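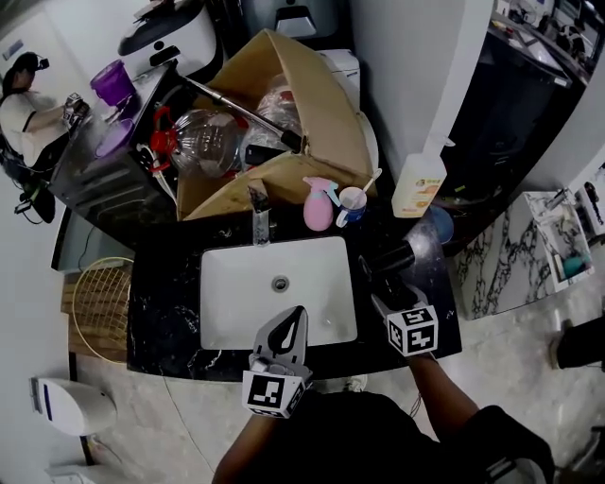 *A gripper in each hand at the basin, with a printed marker cube on each one.*

I have been putting off writing about the Parnley results since October, partly because I like the people and partly because I wanted to read the appendix twice. I've now read it twice. I still think the main claim is bigger than the evidence under it, and I want to set down why while it's fresh.

For those who haven't followed it, the Parnley method goes like this. You give people a pair of hand-held grippers and ask them to do small household jobs with them. A camera at head height watches, the markers on the grippers let you work out where each one is and how it is turned, and you end up with recordings that ought to be usable by a two-armed robot, without the robot ever having been in the house. Then you train on the recordings, put the same sort of fingers on a real pair of arms and see what happens.

I have no quarrel with the idea. Anyone who has spent a morning steering a pair of arms by remote control, trying to pick up a flannel, will see the attraction at once. People are quick with a tool in their hand. They are painfully slow with a robot at the other end of a wire.

My quarrel is with the sentence in the summary that says the trained policy "generalises to unseen bathrooms". I think it might. I don't think they've shown it.

## How many bathrooms is 2,474?

The data set has 2,474 recordings in it, and that number gets repeated in every talk. It's a decent number. But the recordings come from five bathrooms, and for the purposes of the claim I care about, five is the number that matters.

If I film the same basin over and over I learn a great deal about that basin. I learn where the tap sits, how far a hand can reach past it before the wrist knocks the spout, and what the light does to the chrome. What I don't learn is how much any of that changes next door. You can cut those recordings as finely as you please and you will still have five rooms.

The write-up does half admit this. There's a paragraph on "scene diversity" which points out that the items on the counter were moved between sessions, and that is good practice. Looking at the picture up top, you can see how much ordinary stuff a room like this holds: a box of bottles behind the tap, a spray bottle, a cup with a toothbrush in it, a pump bottle. I would far sooner have that than the bare grey table most of us use. But moving the toothbrush cup doesn't turn one room into another. The counter is still black with white veins. The basin is still a white rectangle sunk into it. A network hunting for an easy cue will happily take a white rectangle on a black background and ask for nothing further, and you would never find out from tests done at a similar sink.

So I went looking for the tests.

## The tests

There were three tasks: put an item in the basin, take an item out of the basin, and move a bottle from one side of the tap to the other using both arms. Each was run 20 times in a room that wasn't in the training set.

One room. I had to go back and check. "Unseen bathrooms" in the summary is plural, and the appendix has a single held-out room at the Stusby site, where the arms were wheeled in and set up facing the counter.

Now, 20 runs is what people can manage when somebody has to reset the counter by hand each time. I've done it and it's dull and your back hurts. I'm not going to sneer at it. But you have to be careful about what you say afterwards. On the two-armed task the full method beat the comparison by three successes. Three, in 20 runs a side. Flip a few coins in your kitchen and see how often you get a gap that size from nothing at all. It happens often enough that I wouldn't bet my lunch on it.

The gap on the first task is much wider and I believe that one. I'd have been happy with a paper that said so and left the third task as "promising, needs more runs". Instead the three are averaged together, and the wide gap carries the narrow one along with it.

There's also the matter of what counts as a success. For taking an item out of the basin, it's a success if the item ends up "on the counter and stable". Fine. Who decided? The person running the arms, it seems, with no second opinion and no blind scoring. I don't suspect anybody of cheating. I suspect them of being human and tired, and of having a favourite. I've scored my own runs and I know which way my thumb leans on the scale.

## The part about markers

This is where I changed my mind a bit, so I'll be fair about it.

I expected the marker tracking to be the weak point. Printed squares on a cube are cheap and well understood, but they need to be seen, and sinks are an awkward place to be seen in. Hands go down behind the rim. One gripper gets in front of the other. Polished surfaces give you a second, upside-down marker if you're unlucky with the angle. I had a whole grumpy section planned.

I wrote to Arnel Lumbao, who did most of the tracking work, and asked how many recordings had been thrown away for lost markers. He sent back a proper answer the same evening, with plots. The losses are there, and they are worst exactly where you'd guess, when both hands are low in the basin. But they're short, the gaps are filled in sensibly, and he had compared the filled stretches with a second camera to see how far out they were. The errors are small next to the width of the fingers. I was expecting a shrug and got a better piece of work than most of what's in the main text. It should have been *in* the main text.

He did add one thing that bothers me, which is that recordings with long gaps were dropped before training. So the hard moments, hands deep in the basin and crossing over, are thinner in the data than they were in real life. That's a filter, and it is leaning on the result. A policy trained on the easy half of a movement will look smooth right up to the moment it needs the other half. I would like to see the failed runs sorted by where the arms were when it went wrong. My guess is that they bunch up low in the basin. It's only a guess and I'd be glad to lose it.

## People have better wrists than robots

The other thing I kept coming back to is how a person reaches over a sink. You lean, shift your feet, drop a shoulder. The grippers come in from below your own view, angled up or down as it suits you, and your forearms sort themselves out without being asked.

A pair of Skereck arms on a trolley doesn't lean. The base stays where it was parked. The method records where the gripper was and quietly assumes that something else will find a way to get it there. In the appendix, there's a line saying that paths the arms couldn't reach were "adjusted". Adjusted how, and how often? If it's a handful, never mind. If it's a large share, then a good deal of what the robot learned came from the adjusting step and the person with the grippers deserves less of the credit.

This isn't special to Parnley. Hirano had the same problem with their kitchen work, and they handled it by showing the recorded paths and the adjusted ones side by side, including the ugly ones. It took up a page. I'd have swapped the page of background in this paper for it without a second thought.

## What would change my mind

I don't want to be the person who moans and offers nothing, so:

- More rooms, even at the cost of fewer recordings in each. I'd take half the data from twice the rooms and be much more impressed.
- Test rooms that look different on purpose – a pale counter, a round basin, a tap that comes out of the wall.
- A second person scoring the runs from video, who doesn't know which method was used.
- The share of paths that had to be adjusted for the arms.
- The tasks reported one at a time, with the raw counts in the body of the paper.

None of that is exotic. The first is a nuisance, I know, because it means asking strangers if you can come and fiddle about in their bathroom with a pair of black plastic-looking claws, and most of them will say no. The rest is mostly a matter of typing up things they must already have.

I did try a small version of the first point myself, using the released model and our own arms, in the washroom down the corridor. I won't give numbers as I ran it for one afternoon and our fingers are a slightly different shape. It found the basin. It was good at getting above the item, better than I'd expected given how dim it is in there. Then it tended to close a little early, over and over, at what looked to me like the wrong height. Our counter is lower than theirs. Maybe that's all it is – a height offset that somebody could fix before tea. Or maybe it learned one height because the rooms it saw were all much alike. I can't tell from one washroom, and by the same reasoning neither can they.

Arnel says another batch of rooms is being recorded and that the scoring will be done differently this time. I've asked for the reset photos as well, so that I can set up our counter the same way. If they turn up I'll run it again with the arms raised on blocks and post whatever comes out, including if it makes this post look silly.

*Edit: a reader has pointed out that the comparison method was trained for less time than the main one. I'd missed that. It's in the second table of the appendix, in the notes underneath. I've asked about it.*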